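Accueil - Effectif - Calendrier - Billetterie - Mercato - FAQ - Contact

Mercato du FC Tavska : vos questions, nos réponses

Le mercato passionne tout le monde au club, et votre courrier le prouve ! Nous avons regroupé les questions qui reviennent le plus souvent depuis l'arrivée d'Evander McIver. La page est mise à jour à chaque mouvement officiel.

Evander McIver est-il définitivement à nous ?

Pas encore. Il est prêté par Pollora jusqu'à la fin de la saison, avec une option d'achat que le club peut lever quand il veut avant le dernier match à domicile. Vu ses débuts (quel but contre Grultudari, on se le repasse encore !), on croise les doigts pour que ce soit fait avant l'hiver.

Quelle différence entre une option et une obligation d'achat ?

Avec une option, le club choisit. Avec une obligation, il s'engage dès la signature du prêt à acheter le joueur, en général si une condition est remplie : un nombre de matchs joués, un maintien, une montée. Le contrat de McIver ne contient aucune obligation.

Peut-il jouer contre Pollora ?

Non, une clause l'en empêche cette saison, en championnat comme en coupe. C'est dommage, on aurait adoré voir ça, mais les deux clubs se sont mis d'accord là-dessus dès le premier jour des discussions.

Quel numéro porte-t-il ?

Le 17. Le 9 reste sur les épaules de Rory Geddes, notre capitaine, et il n'a jamais été question de le lui prendre - les deux s'entendent d'ailleurs à merveille devant, il suffit de regarder la deuxième mi-temps du dernier derby pour s'en convaincre.

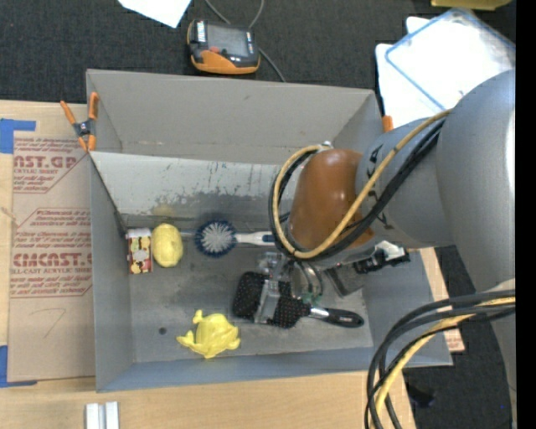 Pour le flocage, les deux noms sont disponibles à la boutique du stade, en adulte et en enfant. Comptez 48 heures entre la commande et le retrait au guichet. Si vous avez déjà un maillot de cette saison sans nom dans le dos, apportez-le, on peut le floquer aussi.

Rory Geddes va-t-il prolonger ?

Les discussions sont ouvertes et tout le monde a envie que ça continue. Son contrat court encore une saison entière, il n'y a donc pas d'urgence. Dès qu'il y aura une signature, vous la trouverez ici en premier, promis !

Peut-on encore recruter une fois le marché fermé ?

Oui, mais seulement des joueurs libres, c'est-à-dire sans contrat au moment de la fermeture, et dans les limites du règlement de notre championnat. Le club garde une place dans l'effectif pour cette possibilité. Un gardien s'entraîne avec le groupe depuis octobre, à l'essai, et les échos du vestiaire sont très bons.

Qu'est-ce qu'un pourcentage à la revente ?

Quand un club vend un joueur, il peut négocier une part du prix du transfert suivant. C'est précieux pour un club formateur comme le nôtre : plusieurs anciens de l'académie jouent aujourd'hui plus haut, et chaque nouveau transfert peut aider à financer les équipes de jeunes. Voilà une bonne raison de les suivre le week-end !

Les abonnés peuvent-ils rencontrer les recrues ?

Bien sûr. Une séance de dédicaces a lieu après chaque fenêtre de mercato, dans le hall de la tribune Tam. Elle est limitée à 50 personnes, sur inscription à la billetterie, avec votre carte d'abonné. Les enfants de l'école de foot ont leur propre séance, un peu plus tôt dans l'après-midi.

Où suivre le dernier jour du mercato ?

Sur ce site, en direct, de l'ouverture des bureaux jusqu'à minuit. L'an passé, la dernière signature est tombée à 23 h 40 et vous étiez encore très nombreux à commenter - une soirée formidable. On remet ça, avec cette fois une émission audio en plus du fil écrit.

À lire aussi
Geddes : « Je me sens chez moi à Tavska »
Tavska - Grultudari : le résumé du match
L'académie ouvre ses portes aux moins de 13 ans
Abonnements : comment prêter sa place pour un match
Déplacement à Pollora : horaires des cars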